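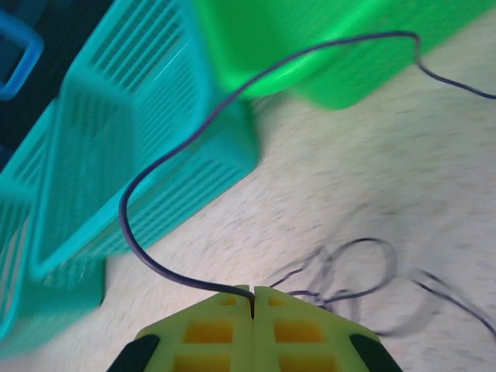

Gripper fingers in pale yellow-green plastic, pressed close together.

Daneck Dye Records: wool yarn colored with garden and roadside plants

4 min read

Last change: Sat 5 June

What is in this folder

The folder holds the dye records of the Daneck workshop, typed from paper notebooks into one table. Each row is one skein of wool yarn in one dye bath. There are 140 rows and 51 different plants. Some plants have only one row, and for these I would not trust the color very much.

The files are:

skeins.csv — the main table, one row for each skein
plants.csv — plant names, common and Latin, with the part that was used
fading.csv — results of the window test
notes.txt — remarks from the notebooks which did not fit in any column

The tables are in UTF-8 and the separator is a semicolon. Decimal numbers are written with a point. If your spreadsheet program puts everything into one column, please choose the separator by hand when you open the file.

Columns in skeins.csv

skein_id: a letter for the notebook and a running number. The numbers have gaps where a page was damaged by water.
plant_id: connects to plants.csv.
yarn: either "Cellelard two-ply" or "Bickerstaff single". Both are undyed white wool. The Bickerstaff yarn is softer and takes the color less evenly.
dry_weight_g: weight of the skein before washing.
plant_weight_g: weight of the plant material, fresh or dry, see the next column.
plant_state: fresh, dried or frozen.
mordant: alum, alum with cream of tartar, iron, or none.
bath_minutes: time in the warm bath. Time for cooling is not included.
left_overnight: yes or no.
water: rain, well or tap.
color_words: the color in the words of the notebook.
L, a, b: color values measured on the dry skein, in daylight mode.

About the color words

I did not correct the color words. The notebooks use "old gold," "mustard" and "brass" for skeins which I can hardly tell apart, and "moss" covers many things from nearly brown to a clear green. If you want to sort by color, use the measured values. The words are useful when you want to know what the dyer expected and was pleased or disappointed with.

Measurements

Every skein was measured in five places and the middle value was kept. The meter was a small hand model and we checked it against its white tile before each session. Skeins from notebook C were measured after they had already been stored for a long time in a paper box, so their values may be lower in strength than on the first day. They are marked with "late" in the notes file.

The window test

For fading.csv, a short piece was cut from the skein and wound on a card. Half of the card was covered with black paper, and the card stayed in a south window for six weeks, starting in April. Afterward both halves were measured in the same way as the skeins. Not every skein has a card. Turmeric and red beet faded so strongly that the test was stopped early, and the column "weeks" shows this.

Known problems

The iron was never weighed exactly. The notebooks say "a pinch" or "half spoon," and I have kept these words.

Well water at Daneck is hard. With weld and with birch leaves it gives a stronger yellow than rain water does, so please do not compare rows without looking at the water column.

The two walnut entries from notebook A have the same skein number. I added "x" to the second one.

Goldenrod from the Vustero road was picked in different summers and put under one plant_id. It would be better to separate them, but the dates on these pages cannot be read.

What you can do with it

You may use the tables for teaching, for planning your own dye garden, or for printing in a guild newsletter. Please write "Daneck Dye Records" near the table or chart. I ask you not to use the rows as safety advice. Some plants on the list are poisonous, among them tansy and lily of the valley, and a pot used for dyeing must not go back to the kitchen.

Corrections

When you find a mistake, send the skein_id and the name of the column. The notebooks are still on the shelf, and I can look at the page again. New rows from other workshops are not added to this table for now — the yarns and the water would be too different.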